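Households wanted for robot tidying project

A project that teaches robots to tidy up by collecting examples from ordinary homes is looking for 27 more households to take part before the end of September.

The project, called Ola, is run by Lovon, a small firm that writes control software for robot arms. It has been collecting since the spring and has so far worked with 60 households. People who join are lent a pair of hand-held grippers and asked to do simple jobs with them, such as putting small things into a tray, moving cups from one shelf to another or sorting the contents of a drawer.

Each gripper carries a camera and records what the fingers do as the person squeezes and lets go. The recordings are then used to train a system that will later be run on a robot arm with the same kind of fingers.

Othmane Zerouali, who leads the collecting side at Lovon, said the firm had begun with a test room in its own office but had soon run short of variety.

"We had one table, one lamp and a box of blocks," he said. "The arm got very good at our table. We took it to a kitchen down the road and it couldn't pick up a spoon. After that we stopped buying blocks and started asking people if we could use their homes."

The jobs are kept short. A single example, known as a take, starts with the grippers open and held back from the objects and ends when the last item has been put down. Collectors are asked to record 14 takes of each job and to move the objects between takes so that no two layouts are the same. A session with breaks lasts a morning or an afternoon.

Lovon does not supply the objects. Households are asked to use what they already have – old chargers, toys, watch straps, sweet packets, pens, small bottles – and to mix hard things with soft ones. Glass, knives, medicines and anything with a name and address on it are left out.

Zerouali said soft items were still the hardest part. A folded cloth or a half-empty bag changes shape when it is gripped, and people tend to deal with it without thinking, by pinching a corner or pushing it against something else first. Those small corrections are what the firm wants to record.

"If you drop it, carry on," he said. "Pick it up again and finish the job. People used to stop and apologise to the camera. We'd much sooner have the drop and the second go."

Overlapping objects have been added to the instructions since the summer. In the first months most collectors set things out in neat rows with gaps between them, and the trained system did badly when one item lay across another. The current sheet asks for at least one group in each layout where things touch or cover each other, and for the tray to be kept clear at the start.

Surfaces matter as well. Plain tables made up most of the early recordings, and the firm now asks for beds, rugs, patterned cloths and worktops. Collectors can work standing or kneeling as long as both grippers can reach the objects without stretching.

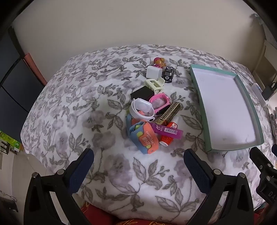

Small items grouped beside a tray on a leaf-print cloth, with the gripper open in front of them.

Recordings are checked by a second firm, Altero, which goes through them before they are passed on for training. Takes are turned down if the view is blocked for long stretches, if a hand is used in place of the gripper or if the job is left unfinished. Zerouali said that 5 per cent of takes were turned down last month, most of them for a hand coming in to help.

Faces and voices are not kept. The sound is stripped out on the device before anything is sent, and collectors are asked to turn mirrors to the wall and put away letters and family photographs. Anyone taking part can ask for their recordings to be deleted up to the point at which they are added to a training set, and will be told the date when that happens.

The first robot to use the results will be Morsy, a single arm on a wheeled base which Lovon is building for sheltered housing. It is meant to clear small things from beds, tables and the floor into a box, where the resident can sort through them later. A trial in one building is planned for the winter, with a member of the firm present at all times.

Zerouali would not give a date for a finished product. He said the arm could now clear a table of mixed objects in the office on most attempts, but was slow, and still had trouble with thin flat items and anything see-through.

"It's a lot slower than you or me," he said. "It'll look at a shiny packet for a good while before it does anything. We need more packets."

Households will be paid for each session, with the same rate for takes that are turned down as long as the sheet has been followed. No experience is needed, but collectors must be 18 or over and able to hold the grippers, one in each hand, for several minutes at a time. People with a weak grip can ask for the lighter version, which has a softer trigger.

Homes of any size can apply. The firm is short of flats, shared houses and homes with low or mixed lighting, and would like to hear from people who can record in the evening as well as in daylight. Pets should be kept in another room.

Those chosen will have a short training visit at home between 9am and 7pm. The equipment is left with them for two weeks and then collected. Application forms can be filled in on the Ola pages of the Lovon website, and paper copies can be sent by post on request.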